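Home | Posts | Replies | Media

Karim Chidiac
January 4, 2020

Right, new year, and I've finally cancelled the gym. 18 months of membership and I went five times. I worked it out on the bus to Gallby and nearly missed my stop.

The total was £370. For that I could have bought a decent bike, or a LOT of toast.

Rang them to cancel and got put through to a lad called Fahy who was lovely about it, which made it worse. He asked if I'd "considered the morning classes". Mate, I have considered them every morning from my bed.

Anyway the new plan is walking. Just walking! Out the door, down past the Plutard works, along the canal and home again before it gets dark. Did it yesterday in the wrong shoes and have a blister the size of a grape.

My sister says I need an app. I've put one on and it told me I'd done 739 steps, and that was after going to the big shop AND back. I don't believe it for a second.
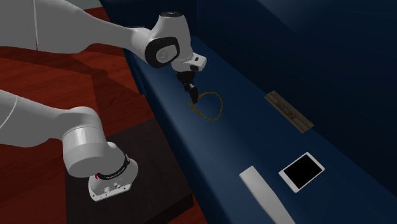

The trouble with winter walking is getting out of the door at all. I sit down to do my laces, the phone gets put down on the seat, and then it's forty minutes of other people's holidays. A white phone lying on a dark blue cushion, like the one there, is pretty much my whole problem. So from tomorrow it lives in my coat pocket.

If anyone fancies the canal as far as Darenum, shout. I'm slow but I bring biscuits.

Last updated: 9.14pm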